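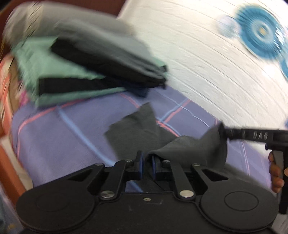 Sorting and folding on the bed

Clear the bed first and pull the sheet flat. A checked sheet is handy for this, as the lines give you something to square a hem against. Dump the clean load at the foot end and work toward the pillows.

Dark cloths and tops

Pick a dark piece up by one fold and let the rest hang before you lay it down. Most of the wrinkles drop out by themselves. Smooth it from the middle outward with the flat of your hand, then fold it in 3. Dark gray shows lint badly, so go over it with a damp sponge before folding - once it is in the drawer you will forget.

Keep new darks off a pale sheet until they have been through the wash 2 times. I learned this in January with a lavender set that never came clean.

Sheets

Wash checked cotton at 106 degrees, no hotter, and take it out as soon as the drum stops. Fold fitted sheets corner into corner, lay them down and turn the elastic edge in. Store the set inside one of its own pillowcases.

Small stuff

Socks go last. Odd ones wait in a paper bag on the closet door for one month, then become dust rags.

Britta Oltmanns in Veltness wrote to ask about ironing. I only iron shirts and table linen. Everything else gets folded while still a little warm and pressed under the stack.

Updated 8/15/18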